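Sharpening your own kitchen stuff vs. sending it out?
Home Kitchen Talk > Tools and Upkeep

mudroom_dee
Started 21 Jan 2023

Okay, settle something for my house. We moved to Caditz in the fall and the old kitchen came with a drawer full of somebody's knives, plus I've got my own eight or so, plus my grandmother's sharpening steel that I have been dragging from apartment to apartment since college. Everything is dull. I mean tomato-squashing dull.

There's a guy in Druritville, Edem Bonsu, who does knives out of a little shop behind the hardware store. Two people at work swear by him. But he wants them for a week, and it's a 14 mile drive each way, twice. My husband says for that gas money we could buy a stone and do it at the table while we watch TV.

So which is it? I'm not fancy. I chop onions and cut up chickens. I'd like them to stay sharp longer than a month.

pilotlight
Send them out. I did the stone thing for a whole winter and all I got was scratched knives and a bad attitude. Mine go to a shop every March and that's it, I don't think about them the rest of the year.

grumbleton
Disagree, and I'm going to keep disagreeing every time this comes up. A two-sided stone, one evening on a knife you don't care about, and you're set. The drawer full of somebody else's knives is PERFECT for this. Wreck two or three of those and you'll have the feel for it by the time you get to your own.

pilotlight
"Wreck two or three" is not the sales pitch you think it is.

grumbleton
It's a drawer of free knives! What else is she going to do with them?

anastasia_k
Hi, Anastasia Kourkoulas here, I used to do prep at a hotel and now I mostly cook for my sister's kids, so take this for what it's worth. Before you do either one, find out if they're dull or if they just need the edge straightened. People mix those up constantly. The edge on a kitchen knife leans over a tiny bit from use. A steel pushes it back up straight. It isn't really sharpening, you're taking off next to nothing.

Eight or ten light strokes, switching sides, about the same angle you'd hold it on a stone. Light! I see people whaling on it like a pirate movie and all that does is bang up the edge. If it cuts paper afterward, you didn't need a sharpener. If it still tears, then yes, it needs a stone or Mr. Bonsu.

mudroom_dee
Oh, that's helpful. I have definitely been doing pirate movie.

How do I know if the steel itself is any good? It's got to be from the fifties. My grandmother used it every single Sunday on the roast knife and I don't think she ever replaced it.

anastasia_k
Run your fingernail around it (around, not up and down). If you feel fine little lines, there's still some bite. If it's smooth as a spoon it's either worn out or it was a smooth one to begin with, and the smooth ones still straighten an edge fine, they're just gentler. Wipe it down with a dry cloth, and don't put it in the dishwasher. Rust is the only thing I'd really toss one for.

wattimena_fan
I'll be the annoying one. Skip all of this and get a pull-through. I've had my Wattimena on the counter for years, three pulls and dinner's on. Everybody online acts like they're a crime.

grumbleton
They are a crime. They chew metal off. Look at one of your knives next to a new one sometime.

wattimena_fan
My knives cost less than a pizza, I'll survive. She said she's not fancy!

pilotlight
Kind of with wattimena_fan on this, if the knives are cheap. I wouldn't run a nice one through it.

tritex_tom
Came in from the woodworking side of the board, hope that's okay. I use the same stone for chisels and kitchen knives and my wife has stopped complaining, so it must be working. Mine is a Tritex, the two-sided kind. Use the coarse side only when there's a chip or the thing is truly hopeless, otherwise start on the fine side. Most beginners live on the coarse side way too long and wonder why the edge feels like a saw.

Also put a wet dish towel under the stone. Mine shot across the table once and took a saucer with it.

grumbleton
Towel, yes. Good point, forgot that one.

mudroom_dee
Update from this afternoon. I did Anastasia's paper thing with all of mine. Four of them came back just from the steel, doing it lightly, and I feel pretty silly about how long I've been fighting with onions. The big chef's knife and the boning knife still tear, so those two are the ones to worry about. The drawer knives are hopeless, every one of them, and at least one has been used to pry open paint cans.
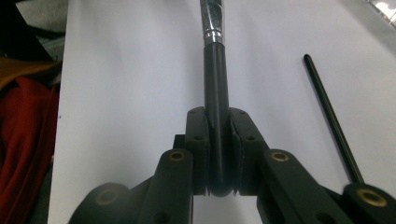 So now I'm leaning toward splitting it. The chef's knife goes to Druritville the next time I'm over there for something else anyway, and grumbleton gets his wish with the paint can knife and a stone at the kitchen table. My husband has already picked out what we're watching. The boning knife I haven't decided on. It's narrow and kind of whippy and I can't picture holding it flat on anything.

anastasia_k
Send the boning knife with the other one. The bendy ones are harder to keep at a steady angle and it's a frustrating one to learn on. Do a couple of the straight ones first and try it next time.

grumbleton
Agree with that, which pains me. Start with the paint can knife. Color the edge with a marker before you begin, and if the stone takes the marker off right to the very edge, your angle is good. If there's still color down at the edge you're holding it too flat.

pilotlight
Okay the marker thing might have saved me a winter.

tritex_tom
Wash the knife really well after, there's a gray paste that comes off and you don't want it in your salad. Rinse the stone too and let it dry out in the open before you put it away.

wattimena_fan
Three pulls and dinner's on. Just saying.

mudroom_dee
Ha, I'll keep it in mind if the stone ends up on the floor with a saucer. Does anybody store theirs on one of those magnet strips? I'm guessing the drawer is half my problem.

pilotlight
Magnet strip, yes. Put the spine on first and then roll the blade down, and take it off the same way. Mine's next to the stove and I wish I'd put it by the sink.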